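Automotive Service Technology
Unit 7 handout: Automatic transmission fluid, checking and exchange
Prepared by Beverley Bickerstaff. Revised 2026-03-21.

Read this before the shop session. The torque converter material from Unit 6 is assumed.

7.1 What the fluid does

Automatic transmission fluid (ATF) carries hydraulic pressure from the pump to the clutches and bands, transfers power inside the torque converter, cools the clutch plates and lubricates the gears and bearings. It also has a controlled friction behavior. A clutch plate running in the wrong fluid may grab or slip even when pressure and wear are normal. For this reason ATF is selected by the specification printed in the service manual. Color is not a guide. Most ATF is dyed red when new, but some types are green, blue or clear, and two red fluids may have very different friction properties.

7.2 Viscosity and temperature

ATF thins as it warms and also expands. A level set on a cold transmission will read high once the unit reaches working temperature. The manual gives a temperature window for the check, and the reading must be taken from the scan tool, not guessed from the coolant gauge. Coolant and ATF warm at different rates, and on a short drive the ATF lags well behind.

The practice transmission in bay 2 (the Trukcombe trainer) is checked at 40 degrees Celsius. Do not carry this value over to other units.

7.3 Level check, dipstick type

Park on level ground, engine idling, parking brake set. Move the selector slowly through every position and back to Park. This fills the clutch circuits. Pull the dipstick, wipe it with a lint-free cloth, push it fully home and pull it again. Read both sides of the stick and use the lower mark. Fluid splashed on one side only is a common cause of a false high reading.

7.4 Level check, overflow plug type

Many newer transmissions have no dipstick. The level is set by a standpipe or overflow port in the pan or case. With the engine idling and the fluid inside the temperature window, remove the check plug. A thin, broken stream shows the level is correct. A steady stream means the unit is overfilled: let it drain down to a drip. No fluid means the unit is low, and fluid is added through the fill port until it runs from the check port. Refit the plug with a new seal before the temperature leaves the window. 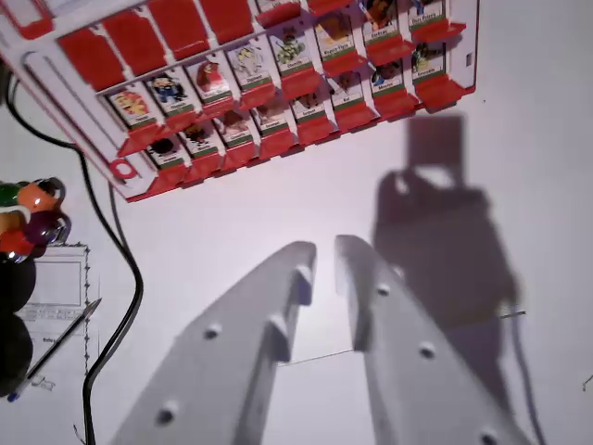

Do not remove the check plug with the engine off unless the manual says so. With the pump stopped, fluid drains back from the converter and raises the level in the pan. Fluid lost this way must be replaced before the engine is run under load.

7.5 Drain and refill compared with full exchange

A pan drain removes only the fluid in the pan. The converter, cooler lines and clutch circuits hold the rest. Using symbols:

T = total capacity
D = amount drained
Fraction of old fluid left after one service = (T - D) / T
After n services = ((T - D) / T) to the power n

Worked case: if D is 40 percent of T, then 60 percent of the old fluid remains after one service and 36 percent after two. This assumes the fluid is fully mixed by driving between services.

A full exchange uses a machine connected into the cooler line. The filter is not changed by this method unless the pan is also removed.

7.6 Pan inspection

Fine gray paste on the magnet is normal wear. Steel slivers, brass-colored flakes or loose friction material are not, and the job stops there until the customer has been contacted. Record what is found on the job card before cleaning the pan.

Tighten pan bolts in the sequence shown in the manual, by hand first, then with the torque wrench. Uneven tightening bends the pan rail and causes leaks.

7.7 Exercises

1. A unit has D equal to 30 percent of T. Find the old fluid left after three services.
2. Explain why a check made before the temperature window is reached can lead to an underfilled transmission.
3. Read job card 341 (Droka folder, shop desk) and list the missing entries.

Written answers go to Ruben Willems. Unit 8, valve body and solenoids, starts in May.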